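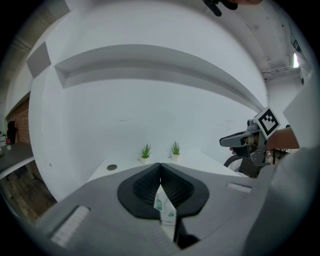

Wanted: people who are hard to impress, for a robot demonstration day

Gridell is holding an open demonstration at its Grelbridge workshop in October, and we are looking for people from outside the company to come, try the equipment and mark what they see. The posting was written by me, Piroska Boros. I don't work for Gridell. I was asked to run the visitor side of the day because I wrote a fairly rude report on the last one, and to their credit they sent me a contract instead of a complaint.

My trouble with the last one was simple. Visitors stood behind a rope, an arm did the same pick over and over, people clapped, and everyone went home with a tote bag. I asked what happened when the object was turned sideways and was told that was "on the roadmap." I have been going to these events for a long time and a great deal seems to live on the roadmap.

So the day will run differently. Visitors will work with hand-held grippers first, picking up small, light packets and other everyday items at a table. Then they will watch the automated station attempt the same jobs with the same items, in whatever position the visitors leave them. You choose the position. You write down what happened, in your own words, and your sheet goes to me before anyone from the company reads it.

What you would do

Arrive at 9 in the morning and stay until mid-afternoon. Lunch is included and is better than it used to be.

Get a short lesson on the hand-held gripper from Ha-rang Shin. If you've never held one, good. It takes a little getting used to, mostly in the wrist, and thin flat things are a nuisance to pinch cleanly.

Do two sessions at the table, with a long break between them. You will often share the table with another person using a second gripper, so you need to be all right working at close quarters.

Watch the automated station and fill in a sheet for each attempt. Help given by staff counts as help and should be written down. If someone leans in and nudges the item, or restarts the program, I want to know.

Sit in on the closing discussion with Tibor Kelemen, who leads the engineering group and has agreed to take questions without slides. I have asked for this in writing.

Who we want

People who handle small things for a living or used to: packers, pharmacy staff, line cooks, seed shop clerks, stockroom people, nurses. Home sewers and model builders are welcome too. You should be over 18, able to stand for part of the day (chairs are there), and willing to say "I couldn't tell" when you couldn't tell. Left-handed people, please apply, we had almost none last time.

We don't want anyone employed by Gridell, by Demirtaş, who supply parts to them, or by a direct competitor. Investors can book the ordinary tour. If you already love robots, fine, but you'll be asked to write down the misses as carefully as the hits. The same goes for people who hate them.

What you get

$300 for the day, paid whether your sheet is kind or not. Travel from Dimlow is covered if you keep the receipt. You will not be asked for a quote, and you may refuse to be photographed. Your hands may be recorded by the camera on the gripper while you use it - if that bothers you, don't apply for the table sessions. Write to me about the observer places instead. There are only 2 of those.

What I can't promise

The company brochure says its picking station will handle 4,000 items in a shift. I have not seen it do that and I am not asking you to believe it. One day at a table won't settle the matter either way, and I've told them not to print anything afterward that suggests it did. I also can't promise a job. A few people asked last time if this was a back door to being hired, and Vilmos Bakos, who handles staffing, says plainly that it is not.

The results will be written up by me with the misses left in. Everyone who takes part gets a copy.

How to apply

Send a few lines to the visitor desk at Gridell, Grelbridge, marked for Piroska Boros. Say what work you do or did, which hand you favor, and one thing you've been shown at a demonstration that didn't hold up later. No resume. Questions about parking, step-free access or food go to Tibor Sárközi at the same desk. Please don't send those to Tibor Kelemen, who gets enough of the other Tibor's mail already.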